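3.2 Setting up the simulated cell

All of the work reported in this section was done on one machine, a wheeled mobile manipulator modeled in simulation, which we call the Brutcombe unit after the lab's older hardware platform. The physical platform has a two-rod gripper on a single arm, and the model copies its reach, joint limits and payload. We kept one apartment layout, Lyons, for every run, so that any change in results could be traced to the machine's settings and not to the rooms.

Before each batch the unit goes through a fixed setup routine. The base is placed at its start pose and the arm is folded. The joint offsets are loaded from the last accepted calibration file. The gripper is then opened and closed 2 times with nothing in it, and the readings are compared with the stored ones. If either cycle is out of tolerance the batch does not start.

The offsets need looking after even in simulation. Our physics settings were changed several times during the project, and each change moved the point at which the rods register contact. In October we found that the contact margin had been left at a value meant for soft objects. The rods were being stopped short of hard surfaces, and the controller logged these stops as completed grasps. We corrected the margin, cleared the stored readings and ran the full calibration again.

Door handles are the hardest part of the check. The appliance test uses the refrigerator in Lyons, where the rods have to come in close to the door face. The interior doors have lever handles, which call for a different wrist angle. Both are shown in Figure 4.

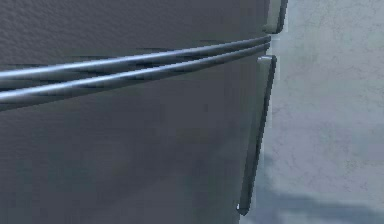
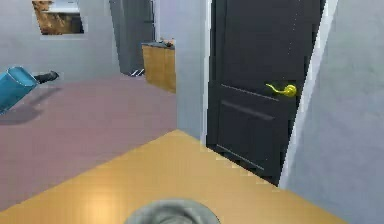
Figure 4. Views from the Lyons layout: the gripper rods at the refrigerator (first view) and a closed interior door with a yellow lever handle (second view).

Everett Haddad
Simulation and maintenance lead, Prindotdale Robotics Laboratory

The handle check is run in the same order every time. The base drives to a marked pose, the arm unfolds, and the rods move toward the handle at reduced speed. We record the distance at first contact and the torque at the wrist. A run is thrown out if the base shifts after the arm has started to move - this was a common fault until we raised the wheel friction.

Each handle gets 40 approaches per calibration file. The file is accepted when the spread in contact distance stays within the limit given in Table 2. Otherwise the wrist offset is adjusted by hand and the set is repeated. Most files passed on the first or second set.

Logs are kept on the Piltness server, which holds up to 1,000 runs before the oldest are moved to storage. We save the joint states and contact events for every run, and rendered views only for runs that were flagged. The calibration file name is written into each log header, so a result can be matched to the settings that produced it.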